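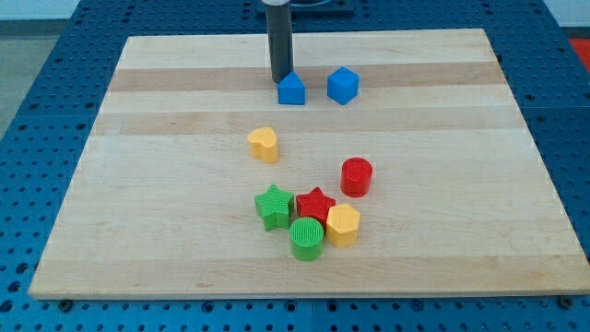

The best stop on my visit to Trideck's open lab in May was the teaching station, and I went back to it twice! You sit down, take a small joystick, and steer the arm yourself while the computer records every move. The task sounds like nothing: push one block over to another. But all the arm has is a plain rod with a rounded end, so a star or the yellow heart can swing away from you if you push it off center, and the cylinders have ideas of their own. I took on the blue triangle and the blue cube, and needed 3 tries before I got the feel of it.

They had 468 recorded runs when I arrived, and mine went in with the rest (even the clumsy ones, which the staff were very kind about). Upstairs, the Zivska room lets you guide a bigger arm by hand, and you can feel how light it goes when the motors let go. Lovely stuff. Get there early, the line for the joystick was out the door by two.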